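Kit de pinza Skalent con cámara de muñeca para producto frágil: ¿alguien lo tiene ya trabajando?

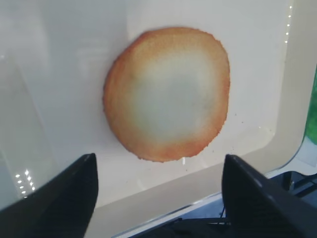
Mensaje 1
hornera_maarja
Hola a todos, y perdonad el tocho que viene. Soy Maarja Kļaviņa, llevo la parte de envasado en un obrador pequeño de galleta fina y obleas tostadas, y en enero nos dejaron a prueba el kit de Skalent (pinza de dos dedos, cámara en la muñeca y el programa de agarre). La imagen que he puesto arriba es la que da la cámara, con la pieza en la bandeja blanca y los dedos abiertos. El comercial es un encanto, todo hay que decirlo, pero necesito opiniones de gente que no me quiera vender nada.
Hicimos una tanda de 101 piezas y salieron enteras 83. A mí me pareció precioso verlo (¡se me olvidó hasta el café!), pero mi socio hizo cuentas con las demás y se le torció la cara. ¿Es normal para empezar? ¿Se puede afinar?

Mensaje 2
Londar
¡Bienvenida, Maarja! Para un primer contacto con producto así de fino a mí no me parece nada mal. Nosotros empezamos peor, con barquillo, y fuimos mejorando a base de bajar la fuerza de cierre y de enseñarle más bordes irregulares. Fíjate en que tu pieza no es un círculo perfecto y tiene el canto lleno de bultitos. Si el programa supone un redondel limpio, cierra donde no debe.

Mensaje 3
afolabi_lineas
Con todo el cariño, yo no lo compraría. Dos dedos para coger una lámina plana apoyada en un fondo liso es buscarse problemas: hay que pellizcar por el canto, y ese canto se ve granulado y con desconchones. Pedid una demostración con ventosa blanda, Pledness tiene una y la prestan sin compromiso.

Mensaje 4
Londar
Afolabi, ya sabes que te aprecio, pero la ventosa en superficie porosa y con migas también tiene lo suyo. En nuestra línea acabamos limpiando filtros cada dos por tres.

Mensaje 5
hornera_maarja
Gracias a los dos, de verdad. Lo de las migas me interesa, que en la imagen se ven un par de motas oscuras a la derecha de la pieza. ¿Eso puede confundir a la cámara?

Mensaje 6
afolabi_lineas
Las motas, poco. A mí me preocupan más los brillos, que en la pared de la bandeja tienes una fila de puntitos de luz y abajo a la izquierda otro grupito. Y el centro de la oblea es casi blanco sobre fondo blanco, así que contraste, el justo. Prueba con una bandeja mate y de otro color antes de pagar nada, sea cual sea la marca.

Mensaje 7
Londar
En lo de la bandeja estoy completamente de acuerdo, ¡que conste!

Mensaje 8
hornera_maarja
Pues bandeja mate encargada. Nos quedan 13 días de prueba, así que repetiré la tanda con el mismo producto y llamaré también a los de la ventosa. Os pongo aquí los resultados en cuanto los tenga.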